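**Ticket 1064: Product photos upload but listing shows old thumbnail**

Opened: June 5, 2018
Reported by: Yavuz Kaplan, Değirmenci (Lesdale shop)
Assigned to: Kaan Öztürkmen, Sutport
Product: Punico storefront, hosted plan
Priority: normal

**Problem as reported**

Customer replaces the main photo on a listing in the Jewelry category. The upload bar reaches 100 percent and the new photo opens fine on the listing page. The category page and search results keep the old thumbnail. Logging out and back in makes no difference. Same result in two browsers and on a phone.

**Steps tried**

1. Cleared browser cache. No change.
2. Purged the store cache from the admin panel. No change.
3. Deleted the photo and uploaded it again under the same file name. Old thumbnail came back.
4. Uploaded it under a new file name. Correct thumbnail within 5 minutes.

Step 4 points to the thumbnail job. It looks up existing thumbnails by file name and skips any it already has.

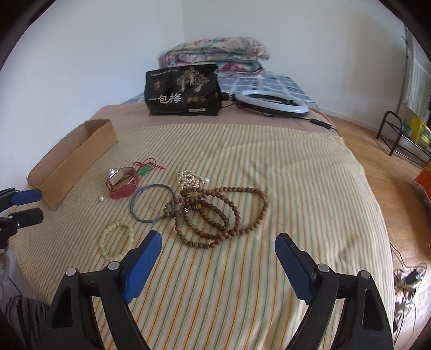
*Beads and pearls, mixed.*

Ran a replacement on the test store with the same name as an older file. Fault reproduced. The job log says "exists, skipped" and exits without an error, so nothing shows up in the admin alerts.

Checked the settings. "Overwrite thumbnails on replace" was off. It has been off by default for stores created before November, and this store is one of them.

**Fix**

- Turned the setting on for this store.
- Queued a rebuild for the Jewelry category only. 16 thumbnails were regenerated.
- Left the other categories alone at the customer's request. He wants to replace those photos himself first.

**Customer reply**

"Category page is right now. Search still had one old picture but it changed after lunch. Fine to close. Yavuz"

**Internal note**

Search index refreshes on its own schedule, so the delay he saw is expected. Help page on replacing photos still doesn't mention the overwrite setting. Sent a note to the docs queue.

Status: closed, K.Ö.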